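*Shop notes, surfaces section. Revised in January.*

# Cleaning a bare softwood tabletop, and how much of it a machine can do

Pine and spruce tops mark easily. A careless hand with a wet sponge will raise the grain in one pass, and a stiff scraper held too steep will leave a groove that needs sanding out. The steps below are for tops that are unfinished or have only a thin coat of oil or wax. For varnish, skip to the notes near the end.

Each step has a line on automation. Readers keep asking whether a machine can take over the wiping and scraping yet. The short answer is part of the wiping, and very little of the scraping.

## Tools

- Plastic scraper, straight edge, corners rounded with sandpaper
- Two cotton cloths, one for damp work and one kept dry
- White vinyl eraser
- Mineral spirits
- 220 and 320 grit paper on a cork block
- A flashlight or a lamp that can be laid on its side

The Skodar scraper is the one on our bench. Any plastic scraper will do if the edge is straight. Check it against a steel rule before use and throw it out when it has a nick.

## 1. Clear and dust

Take everything off. Brush along the grain with a dry cloth or a soft bench brush, from the middle toward the nearest end. Get the grit off before any liquid goes on.

**By machine:** Dusting an empty flat top is within reach. The Jandden tabletop arm does it with a cloth pad clipped between its fingers, and covers our 33-inch test board in eight minutes. By hand the same board takes well under one. The arm leaves a strip along each edge where its software keeps the pad away from the drop. Clearing the table beforehand is a separate matter. It will lift boxes and blocks, and it will try to lift a sheet of paper until somebody stops it.

## 2. Find out what the mark is

Most damage to softwood tops comes from treating a mark as the wrong kind. A pale streak may be dried glue, old clear tape, soap film, or a scuff in the wood itself. From standing height these can look the same.

Put the lamp on the table so the light runs nearly flat across the surface. Look along the grain, then across it. Anything sitting on top of the wood throws a thin shadow on one side. A scuff does not, or shows a shallow dip. Then run a fingernail across the mark, lightly:

| What the nail finds | Likely cause | Go to |
|---|---|---|
| A clean step, smooth on top | Tape | Step 3 |
| A rough or rounded step | Glue or other residue | Step 4 |
| No step, slight drag | Soap or wax film | Step 5 |
| No step, fuzzy fibers | Scuff | Step 6 |

If the streak changes character along its length, test both ends. Residue that was pulled along a surface is often thick at one end and thin at the other, and the thin end may need a different step. 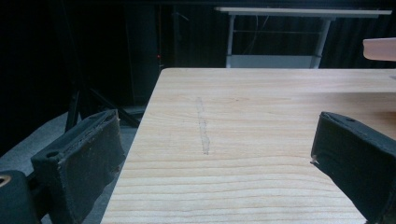
*Pale streak running across the grain, left of center. Tape, residue, or scuff: check before scraping.*

**By machine:** Finding the streak is the easy part. A camera picks out an off-white patch on blond wood without trouble when the light is decent, and the patch can be outlined on the board well enough to aim a tool at it. Naming the patch is where the job stalls. The table above depends on a fingernail, and a padded finger has nothing like one. Padding is good for holding a scraper handle or a cloth without slipping. It also soaks up the small step in height that a person would feel at once. Some arms carry force sensors at the wrist, which helps with steps you could see anyway.

Side lighting works for a machine as well as for a person. If you are setting up an arm over a bench, add a low lamp before you spend money on a better camera.

## 3. Lifting tape

Warm the strip with a hair dryer on low, held a hand's width off. Start a corner with the plastic scraper and pull the tape back over itself, slowly, along the grain. Pulling across the grain lifts fibers on spruce. Take off any adhesive left behind with the vinyl eraser, then a little mineral spirits on the cloth.

**By machine:** No. Getting a corner started needs an edge thinner than the tape and a feel for when it has gone under. In our trials at the Admasu shop the arm either rode over the strip or dug in ahead of it. Once a person had raised a tab, the arm could grip it and pull, and it held a slow speed better than most people do.

## 4. Scraping residue

1. Hold the scraper low, nearly flat to the wood.
2. Push along the grain even when the streak runs across it. Work in short strokes the width of the blade.
3. Stop when the color changes. A faint shadow of residue is better left for the eraser.
4. Wipe with the dry cloth.

White glue softens under a damp cloth. Lay the cloth on the spot only, check it often, and take it away as soon as the glue turns cloudy. Do not soak the wood around it. Hot glue comes away cleaner cold, so put a bag of ice on it first, with a dry cloth between.

**By machine:** Sometimes. With the scraper clamped at a fixed angle and the downward force capped, the Jandden arm cleared dried glue from a scrap board. It also scraped the bare wood on both sides of the glue just as thoroughly. The grain showed a dull band afterward that had to be sanded. The stroke is good. The stopping is poor, and on a board you care about the stopping is most of the work.

## 5. Films

Wipe with mineral spirits on a cloth, along the grain, turning the cloth to a clean face each pass. Open a window. Lay used cloths flat outdoors to dry before they go in the trash. For soap film use a barely damp cloth and follow with the dry one at once.

**By machine:** We do not run solvents near powered equipment and have no results to give. For damp wiping, the same arm is acceptable on level tops. It cannot tell when the cloth is dirty. Swap the cloth yourself on a timer, or you will get the film back in a thinner and wider layer.

## 6. Scuffs

Sand along the grain, 220 then 320, and feather well past the mark. On fresh pine the sanded patch will be lighter than the rest until it ages. If that matters, sand the whole top.

A shallow dent with unbroken fibers can be steamed: damp cloth, iron on medium, a few seconds at a time. Let it dry overnight before sanding.

**By machine:** Whole-top sanding on a flat panel is an old job for fixed machines and they do it better than people. Spot sanding with a feathered edge is still hand work in any small shop we know.

## Varnished tops

Use the eraser and damp cloth first. Keep mineral spirits to a quick pass, and try it on the underside. Never steam a varnished surface. Scraping is allowed with plastic only, and the automated version does fairly well here, as the finish forgives a few extra strokes.

## The floor under the bench

Scrapings end up on the floor, and this is the one part of the job we have handed over. The Jitum floor unit runs at night and picks up dust and small curls of glue. It does not pick up tape, which winds onto the brush. Cable loops should be tied up off the floor before it runs. Stands with splayed legs trap it now and then, so put a strip of wood across the gap or move the stand.

## Cost, for those weighing it

Our arm cost $940 with fingers and clamp. A set of replacement pads is extra, and the fabric on the gripping faces gathers lint in sawdust, so brush it off along the seams. Setup for one table took an afternoon. We have logged almost 800 wiping passes on the test board, and the passes are even and dull in the way you would want.

For a household with one pine table, buy the scraper and the eraser. For a shop that wipes the same top many times a day, an arm is worth a trial on dusting and damp wiping, with a person checking marks first under a low lamp.

Related pages: *Wax on softwood*; *Removing water rings*; *Keeping plastic scraper edges straight*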